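Home > Bedroom > Sheets

Trirkex Flat Sheet, white

A plain cotton sheet for large beds, woven by our partner Drurnell. It is cut wide and will fall well over the side of the mattress.

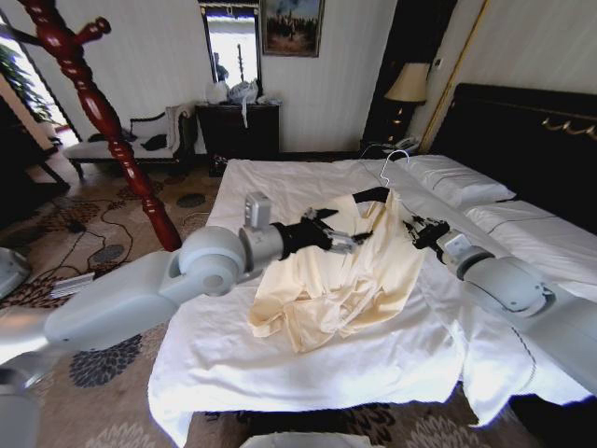
Care

Wash at low heat with other whites. Iron it a little damp – the cotton becomes smooth faster.

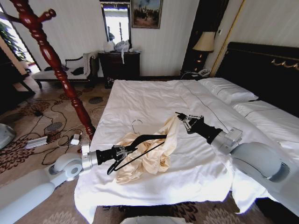

Please order one size up if your mattress is thicker than 9 inches. Returns are free for 20 days.

Comments

Khoa Cù: Soft after the second wash. Mine is a bit long.

Hiếu Phí: Do you have it in gray?

© Fistetti Home – Contact – Back to top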